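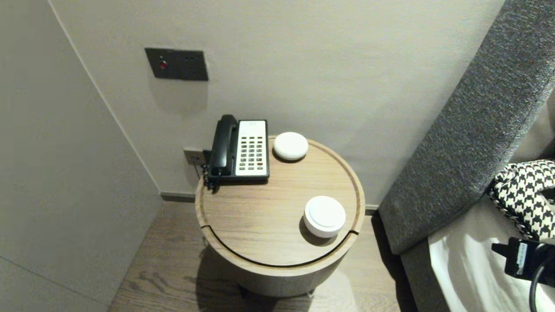
Lists > Eating Out > Moltska and Hododby > Messages

Previous | Next | Thread | Search

Subject: Re: Vegetarian food near the station in Moltska
Sent: 5/4/21

> We have one night in Moltska in March on the way to Hododby and
> two of us don't eat meat or fish. The station buffet looks to be
> all sausages. Is there anywhere within walking distance that
> does a proper hot meal? We also need to know if the soups are
> made with meat stock, as the menus I found online don't say.
> One of us can't have nuts either.

I've eaten in Moltska a good deal, so I'll go through the places I know.

The nearest is Javico, 400 metres from the station if you leave by the front doors and keep left past the post office. It is a canteen and you pay by weight. The hot counter has buckwheat, stewed cabbage, potato dumplings and usually a bean dish. The bean dish is meat-free, but the cabbage often has bacon in it, so ask before you fill the plate. They stop putting out fresh trays well before closing, and by the end there is little left but rice.

Nowakowski is a sit-down restaurant behind the market hall. The menu is long and mostly pork, with a page at the back for meatless dishes. I have had the mushroom pancakes there 3 times and they were good each time – plenty of dill, not greasy. The beetroot soup is made on vegetable stock. The sour rye soup is not, even when they leave the egg and sausage out.

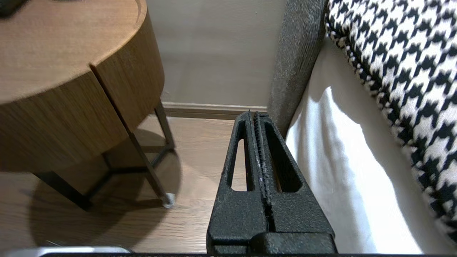 They also do a set lunch, which is cheaper than ordering from the menu, but the meatless version has to be asked for when you sit down. If you leave it until the soup has come, you'll get whatever the kitchen has ready.

For nuts I would be more careful at Nowakowski than at Javico. Several of the cakes have ground walnut in the base and it isn't marked. The beet salad has walnuts on top, and picking them off is no use to anyone with an allergy.
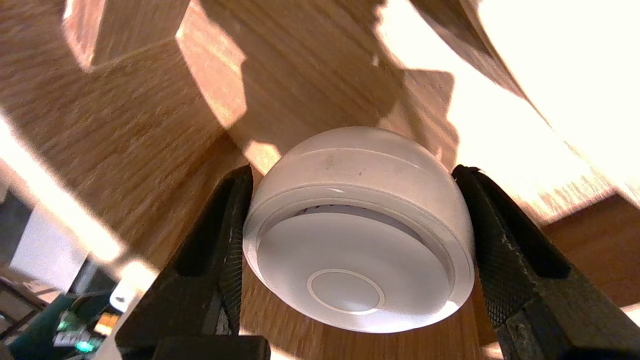

White dome-shaped device, close up

Hododby is harder. There are 2 cafes on the square and both do cheese toasties, omelettes and chips. The bakery by the bus stop sells cabbage rolls and curd cheese buns, but it shuts early. Bus 23 from Moltska stops right outside it. I'd buy bread and fruit in Moltska before you set off.

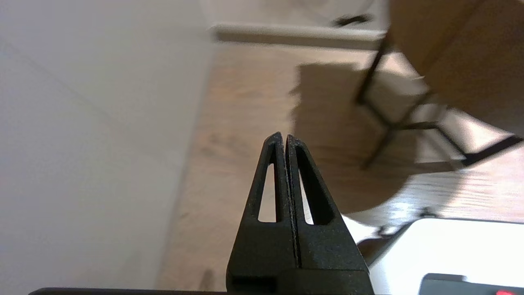 Do the canteens use lard for frying?

Javico fries in sunflower oil, but the dumplings are finished in a pan with lard unless you ask for butter.

Prices may have gone up since my last visit, and I haven't tried the new place by the river. If anyone on the list has been, please post what they serve.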